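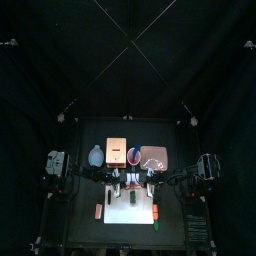 Mutbridge robotics firm Dasar has opened a new teaching room where people show two-armed robots how to handle ordinary household things, and the first large set of examples, 3,000 of them, is now complete. Every example is one short task, carried out from start to finish by a person steering a pair of arms, with everything the arms do saved as they go. The things on the table are the sort found in any kitchen drawer or school bag: a pink plastic cup with a blue utensil leaning in it, a crumpled clear bag on a flat tray, markers and a small white board. They were chosen for exactly that reason, and the team could not be happier with how much variety they have been able to pack into such a small space.

The project, called Dimach, began in December with a simple question. How many times does a robot need to be shown a job before it can have a decent go at it on its own? Dasar's engineers had plenty of theories and very little to test them with, so they decided to gather the examples themselves, in their own building, with their own people at the controls.

Ten operators now share the work. Each one sits beside the table and moves a pair of hand controls, and the arms copy the movement. A session lasts until the operator has finished a list of tasks, and between tasks the objects are shifted, turned or swapped so that no two starting positions are quite the same. There are 159 tasks on the full list at present. Some use only one arm, such as picking up a marker and laying it on the board. Others need both, such as holding a container steady while something is dropped into it.

"I thought the hard part would be the robots, and it was the people!" said Diane Zacharias, who leads the project at Dasar. "We all pick things up differently. One of our operators always comes at a cup from the side, another goes straight down from the top, and for a while we argued about which was right. Then we looked at the early results and decided to keep both. The system learns more when it has seen several good ways of doing the same job, and it has been a real pleasure watching that come through in the tests."

Failed attempts are kept too. When an object slips or an arm stops short, the operator marks the example and, where possible, carries on and puts things right. These recoveries are stored in a separate group, and the team is keen to find out how much they help once training gets going properly.

Bags have proved the toughest subject so far. A cup is the same shape every time it is picked up, but a thin plastic bag folds and creases in a new way with every touch, and clear ones are harder still for the cameras to make out. The operators have asked for more practice with them, and a longer run of bag tasks has been added to the next round.

Checking the examples falls to a team led by Mélanie Gosselin at Bakos, Dasar's partner on the project. Her reviewers play back each one, confirm that the written instruction matches what the arms did, and send back any that are unclear.

"The instructions matter as much as the movements," said Gosselin. "If the label says 'put the pen on the board' and the operator has moved the eraser, we have taught the system something false. We found a good few of those in the first weeks and very few since, and I'm delighted with how careful everyone has become."

The next round will bring 4 more tables into use, fitted out to the same plan as the first, with new objects and different lighting at each. Dasar expects to begin comparing systems trained on one table with those trained on all of them once that round has been checked. Operators from the first round will train the newcomers.

Dasar is based in Mutbridge and builds control software for two-armed robots. Bakos provides data checking and labelling. Questions about Dimach can be sent to the Dasar press office, which can also arrange visits to the teaching room during working hours.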